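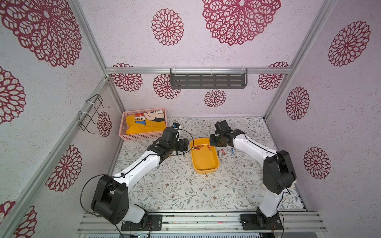

Sesham Household Sorting, batteries subset

Welcome, and thanks for stopping by! Sesham is a collection of small tidying jobs, the sort of thing you do at the kitchen table while the kettle is on, and this folder covers loose batteries going into a tray. It grew out of the drawer-clearing set we put together at Zetthorpe, where batteries kept turning up among the string and the birthday candles until they deserved a folder of their own.

What's in the folder

There are 300 episodes in all, 49 of them held back for testing (please keep them that way, it makes everyone's numbers easier to compare). Each episode has a short written instruction and a notes file. The notes are chatty in places, sorry, that's me.

The things

The tray is yellow, with rounded corners and low sides. Batteries come in several colors, orange, blue and black among them, and they may begin inside the tray or out on the mat. The mat has a vine and flower pattern, and the walls have big dark red flower prints, so expect a busy background. You may also meet a pink mesh basket with a folded yellow Mickey Mouse T-shirt in it. 

Labels

A battery counts as "in" once it is lying fully inside the rim. One resting on the edge is "out". Version 2 fixed a mix-up between "red" and "orange", and we now use "orange" for both.

Questions and corrections go to Nuria Gallardo, Zustedcombe office, mornings are best.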